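Getting a Shag Rug Clean Without Wrecking It

Posted December 19, 2020 by Nicanor Villaseñor

Quick one, guests coming, no time. People keep asking how I do the long pile rugs at the Vustside rental so here goes.

What you need
Vacuum with a hose. Baking soda. Dish soap, the plain kind. White cloths, old ones fine. A wide tooth comb or a rug rake. Bucket.

1. Clear the floor. Everything off the rug, shoes, baskets, chargers, all of it. Check under the sofa edge too.

2. Shake it. Small rug, take it outside and shake hard. Big rug, fold it back half at a time and whack the underside with a broom handle. You will be amazed what falls out. Vacuum the floor before you fold it back.

3. Vacuum the back first, then the top. Beater bar OFF. Hose only on the top – the roller grabs the long strands and pulls them right out. Ask me how I know. Slow strokes, one direction.

4. Baking soda. Sprinkle, work it down with your fingers, leave it overnight if you can. In a hurry, 5 hours is ok. Vacuum again, same way, no roller.

5. Spots. Few drops of soap in a bucket of cool water. Dab, dont rub. Blot with a dry cloth, then plain water, then blot agian. Test a corner first if it's wool.

6. Dry it all the way. Window open, fan on. Damp shag smells awful by day two.

7. Comb it out. Short strokes from the edge in. Takes about 10 minutes for a bedside rug.

How often
Vacuum weekly, the soda thing every couple of months. I do the Nava rooms more often, more foot traffic up there.

Don't use a steam cleaner on the glued back kind. Backing lets go and then it's trash.

Last thing before people arrive – put the furniture back, straighten the rug against the wall, final pass with the comb where you walked.
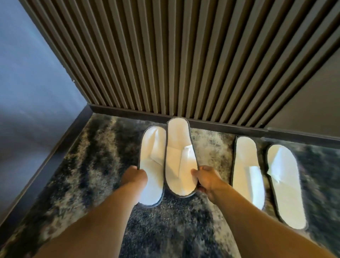 Sheepskin is a whole different job, will write that up in the new year. Questions in the comments, I'll get to them after the holidays.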